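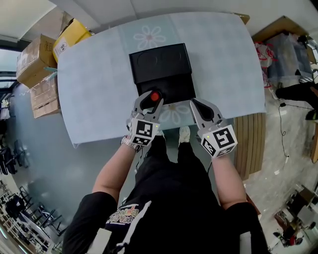 The black box on the good blue cloth, red knob to the front.

THE RED KNOB
A short story

It was Anjana Amarasinghe who insisted on the tablecloth. Her father would have put the box straight down on the bare table, the way he put down everything, hot saucepans included, but Anjana had driven two hours with that cloth folded over the passenger seat so it wouldn't crease, and she was going to see it used. It was pale blue with white flowers, a bit pink in the middles, and it had been her mother's for Christmases and for visitors who stayed past tea.

"It's a box," said Habibur. "It won't mind what it sits on."

"Mum would mind," said Anjana, and that was the end of that, as it generally had been when her mother was alive to say it herself.
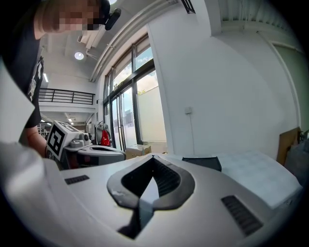

In-ho Moon
Fiction contributor

They had the hall until five. It was a big white echoing place with a mezzanine up one side, and your voice went up there and wandered about for a while before it came home again. Habibur liked it very much. He had said good morning to it twice, once quietly and once not, and had been pleased both times with what he got back.

The box had come to him in May, from his old friend Mizanur Rathnayake, who had moved into a unit by the water with his daughter and could bring only what fitted in the back of her wagon. Everything else he gave away with great ceremony, a thing for each person and a speech for each thing, and the speeches were so long that people had started bringing a thermos. Habibur got the box. It was black and heavier than you'd expect, with a lever at the front and a red knob on the lever, as bright as a boiled lolly. He got the speech as well, forty minutes of it, over a plate of butter cake, but Mizanur had begun with the year he and Habibur met, at the Hikmont cannery, and by the time the cake was finished he had only reached the wedding. The box never came into it at all.

"So you don't know what it does," said Anjana.

"I know who gave it to me," said Habibur, a little stiffly.

"You could ring him."

"I could, yes." He smoothed a wrinkle out of the cloth that wasn't really a wrinkle. "But then he'd know I wasn't listening."

"Dad. He didn't tell you!"

"He may have told me in the part about the wedding. I was having a second slice."

Hala Abdel Rahman arrived then with her hair coming down and her arms full (she ran the Saturday mending table, and she could fix a kettle or a cardigan or, on one occasion, an engagement), and she went round the table slowly with her hands behind her back, as people do in museums when they've been told off once already. Her own guess was that it belonged in a kitchen. Her grandmother had owned something with a lever like that, on a bench in Sinlow, and it had been for pastry, or else for coffee, and whichever it was the children hadn't been allowed to touch it. Anjana thought it looked more like something for music. She couldn't say why. It was the shape of it, she said, and the way it seemed to be waiting for someone to sit down in front of it.

Habibur didn't guess. He had been living with the box for weeks by then and had moved past guessing. It had sat on the sideboard beside the fruit bowl, and at night when he turned off the lamp he had got into the habit of giving the red knob a pat on his way to bed, the way you might pat a dog. He hadn't told Anjana that. He hadn't told her either that he had never once pulled the lever, though he'd had his fingers around the knob more times than he'd care to admit, generally late in the evening and generally after the news. It had seemed a lonely sort of thing to do in a house by yourself. If it did something marvellous, who would you turn to? And if it did nothing, well, there you'd be, in your slippers, with the fruit bowl.
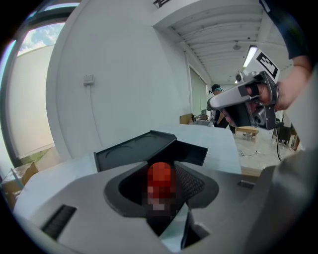
With the lid up: two round hollows, side by side.

It was Hala who thought to try the lid. She asked first, which Habibur appreciated, and he nodded, and she put it up with such tenderness that Anjana found she was holding her breath.

"Two," said Hala, touching the round places in the lid, first the one and then the other. "Two of something. See how they match?"

"Two biscuits," said Anjana.

"Two cups, maybe."

"Two friends," said Habibur, and then he coughed and looked up at the mezzanine, because it had come out louder than he meant and the hall was busy repeating it.

Anjana came and stood beside him. She had her mother's way of standing beside a person, close enough that your sleeves touched, without making anything of it. She thought about Mizanur in his unit by the water with his wagonload of belongings, and about how a man might talk for forty minutes about a cannery and a wedding and mean, the whole way through, something he hadn't the nerve to get to. She thought the pair of them were as bad as each other.

"Ring him," she said. "You needn't say you weren't listening. Say you'd like to hear it again."

He took his time about it. He had to find his glasses, and then the number, which was written on the back of a Devex receipt in his wallet, and then he had to clear his throat and walk a little way off and walk back. It rang so long that Hala began, very softly, to hum.

"Mizanur!" he shouted, for he had never trusted a telephone to carry. "It's me. Yes. Yes, I'm well. I'm standing here with your box. No, no, nothing's wrong with it. I want the speech again. From the beginning, if you don't mind, from the cannery. I've got Anjana with me this time, and a friend, and there's no cake."

He listened. He pulled out a chair with his foot and lowered himself onto it, and he reached across the blue cloth with his free hand and rested it on the red knob.

"He's just getting to the bus," he told them, with his palm over the phone. "Sit down, sit down, we'll be a while."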